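September 2018

Phone storage again. The Urkura came up with the full warning when I tried to update the bank app, 800 MB left out of 32 GB, so I gave up the evening to it. Started with the apps I never open. Eleven of them went without any trouble. The Clulberg ones that came with the phone can't be removed, only turned off, and you have to go in through Settings, then Apps, then the three dots. Turned off the weather, the news reader and the second calendar. Each one asks if you want to go back to the factory version. I said yes and got a little space out of it.

The music app was the worst offender, with up to 800 songs saved for the drive to Moffat in March. I haven't listened to most of them since. Cleared the lot and will download a few over the wifi before the next trip.

Tried moving the photos to the memory card after that. It froze partway, screen stuck on the progress bar, and the power button did nothing. Held power and volume down together until it restarted. The photos look to be all there, but I'm going to copy them to the laptop before I try it again.

The Fadurora app won't go on the card at all. The option is greyed out. Left it where it was.

Bank app updated after tea and wanted my password, which I'd forgotten, so that was another phone call.

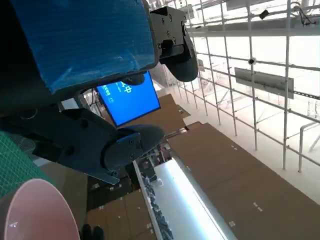

Still to do: switch off the automatic updates on mobile data, and find out why the battery drops so quickly overnight. Need a new charging cable as well, the old one only works if it's bent to the left.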